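Gripper camera pose jumps about 2 cm near the water dispenser: filter it or bin it?

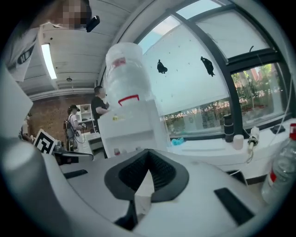
Wrist view by the dispenser, marker board at the back by the shelves.

ronlow_refugee
Long-time reader, first-time sufferer. I'm running visual-inertial tracking off the fisheye on a handheld gripper and feeding the trajectories into a planner I inherited from someone who left no comments and, I suspect, no forwarding address. Over most of the room the pose is lovely. Close to the dispenser it hops sideways by about 2 cm, sulks for a bit, then hops back. The planner takes this as a genuine instruction and tries to copy it, with feeling.

The session has 2,561 frames and the trouble comes in clumps. I've tried a median filter, which makes the hop a smoother hop. Is there a sensible way to deal with this in software or do I drop the clumps and pretend I never saw them?

jident
What are you masking? If the answer is "nothing", that's your answer. The gripper body fills the bottom half of your view and never moves relative to the lens. Any feature the tracker picks up on it says the camera is standing still.

ronlow_refugee
I'm masking the jaw.

jident
Just the jaw?

ronlow_refugee
...Just the jaw. The config says "mask: gripper" and I believed it.

Sunil Marikar
Mask the lot, yes, the flat grey bit and the pads too, but I don't think that's the whole story. A constant mask problem would give you a constant problem. Look at what's in the middle of the picture when you're that close: a big clear jug. You're getting corners on refractions, and those slide about in ways no rigid point would. RANSAC copes while they're in the minority. Park the camera under the jug and they get a vote.

Then there's the blind with the bird stickers. Nice high-contrast birds, very trackable, on something that may or may not hang still. I'd plot the inliers for one clump before touching any filter.

maruyama_fan22
Or use the fiducial board, which is standing right there in the background. Solve for it whenever it's visible, treat that as truth, done by lunch.

Sunil Marikar
It's a tilted board, small in the view, through a fisheye. Your rotation will be all over the place at that distance. I'd let it in as a weak factor and no more.

maruyama_fan22
We've done it for ages and it works fine.

jident
You also told us rolling shutter was "mostly a state of mind".

maruyama_fan22
I stand by that.

Emmanuel Biwott
Mild disagreement with everybody. People are moving features too, and there are several of them in view, one with an arm out towards the dispenser. If somebody's sleeve is the best texture in that part of the image, the tracker will happily follow the sleeve. Run a person segmenter, grow the masks by a few pixels, and throw out those features before they reach the estimator. Griltonix has a preprocessing node for this. The documentation is a single page and half of that is the licence, but the node does work.

On the original question: please don't filter. A median over a bad estimate gives you a bad estimate with good manners, and your planner will trust it even more.

ronlow_refugee
Update. Masked the whole gripper body, ran Emmanuel's node, and plotted inliers as Sunil said. In the worst clump, 21 of the surviving points were on the jug. The birds were innocent, or at least had an alibi.

With a hand-drawn mask over the jug the hop has mostly gone. There's still a small twitch when I turn towards the window.

Sunil Marikar
Exposure, probably. Check whether auto gain is on and whether your timestamps are start or middle of exposure.

maruyama_fan22
Or the board.

ronlow_refugee
Tried the board as a weak factor on Friday. It helped a bit with the twitch, annoyingly. As the only source of truth it made the planner draw something like a treble clef.

jident
Can you post the config? I want to see what else it says that isn't so.

ronlow_refugee
Will do once I've taken out the swearing. There's a parameter called "wobble_ok" set to true and I'm frightened to change it.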